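Workshop notebook, back bench -- Sunday, late

Picking up where I left off. The left grip is still the one giving me grief, and I want to get this down before I forget which screw did what.

Wiroj came by in the afternoon with the new trigger springs (the Drenell ones, the softer of the two we ordered in April) and we put one in each grip. Big difference! With the old spring I was squeezing so hard that the whole thing twisted in my hand every time the jaws came together, and after ten minutes my thumb was done for the day. The soft spring returns a little slower, but it does return, and I don't mind slow. Ruxandra will mind slow. She can take that up with Wiroj.

Next job was the pads. I'd had them on with the thin double-sided tape and the right one had crept sideways again, so I peeled it, cleaned the backing with alcohol and went over to the thick tape. Gave it an hour under a clamp. Note to self: the thick tape stands the pad off a bit more than the thin, so the closed position has to be zeroed again on BOTH sides. I forgot on the first pass and spent a good while blaming the encoder. Sorry, encoder.

Closed and zeroed, the right side reads 0 and comes back to 0. Full open it reads 73. The left side reads 70 full open, and I can't find where the other three counts went. Same linkage, same spring, same tape. I took the cover off and put it back on. Asger thinks the stop is sitting proud on that side and he's probably right, but I wanted to get a walk-around in before supper so I left it alone. It's on the list.

So, the walk-around. Both grips in hand, up and down the kitchen, jaws open, no picking anything up, only checking that the logging keeps going while I move and turn. I like doing this part in a real room with stuff standing around in it. The shop is all gray benches and the tracking has an easy time of it there or a terrible time, never anything in between. 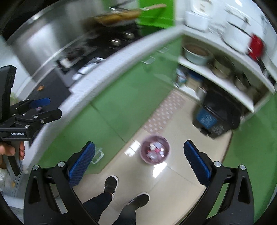
The first run dropped out near the far end, the same spot as last time, and I'm now fairly sure it's the cable and has nothing to do with the room. When I reach forward with the left arm the plug gets pulled at an angle. I put a loop of slack in and a zip tie on the sleeve of my sweater (very elegant) and did the second run with no dropouts at all. 482 samples on the short pass, no gaps in the timestamps. I read through the file twice because I didn't quite believe it.

Shiny floor is still a nuisance. Every time I tip the grips down, the exposure jumps around chasing the ceiling lights, and it takes a moment to settle. Somkiat says lock the exposure and live with it. I'd like to try that with the lights off and the lamp on before I commit to a number. Nana suggested doing it in socks on a rug, which I think was a joke, but a matte floor would tell me something.

Weight: fine for short passes, not fine for long ones. My wrists start complaining at 14 minutes. The counterweight idea from the Brorkmont build might be worth stealing, or else just move the mounting bar back a hole and see how it balances. I'd rather start with the hole, it's free.

Left for next time:

- file down the stop on the left side, recheck full open against the right
- proper strain relief on the cable, get my sweater out of the design
- exposure locked, lamp only, same route
- ask Asger for the long hex key back (he has had it since the Trinetton job)
- threadlocker on the jaw bolts, blue, NOT the red

Ruxandra, if you get to the bench before me, the right grip is good to use as is. Please don't adjust the left one, I've marked where the screw is now and I'd like to find it there.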